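4.2 Do open platforms change how managers decide?

The claim that free access to knowledge flattens a company is repeated far more often than it is tested. Nghiêm, a catering supplier with 1,468 employees, gave us a chance to look. In May it moved its internal manuals, price lists and meeting notes onto Drurnitz, a shared workspace open to all staff. Its management expected faster decisions and fewer requests sent upward.

We find little sign of either. Of the 1,000 purchase requests we coded, 400 still went to a senior manager even though the rules on Drurnitz let the requester approve them alone. Interviews at the Nelludberg site suggest why. Staff had read the rules and did not trust them. One shift lead told us that a page anyone can edit is a page no one will defend on Tuesday morning.

Supporters of the "open leadership" view (Đạt Chu's working paper is the most careful version) may reply that habits lag behind tools. Perhaps they do. But a lag with no stated length cannot be tested, and the paper offers none.

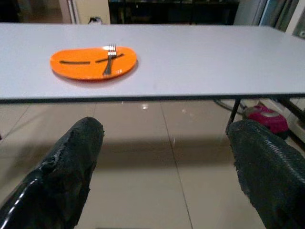
Figure 3. Orange plate with a metal fork and two thin black strips, on a white table.

The comparison with Dritent is weaker still. That firm has 190 employees and opened its records in the same year it replaced half its managers, so any gain in speed could come from either change. We therefore treat its results as background only and leave them out of the model in Section 5.

Last updated: May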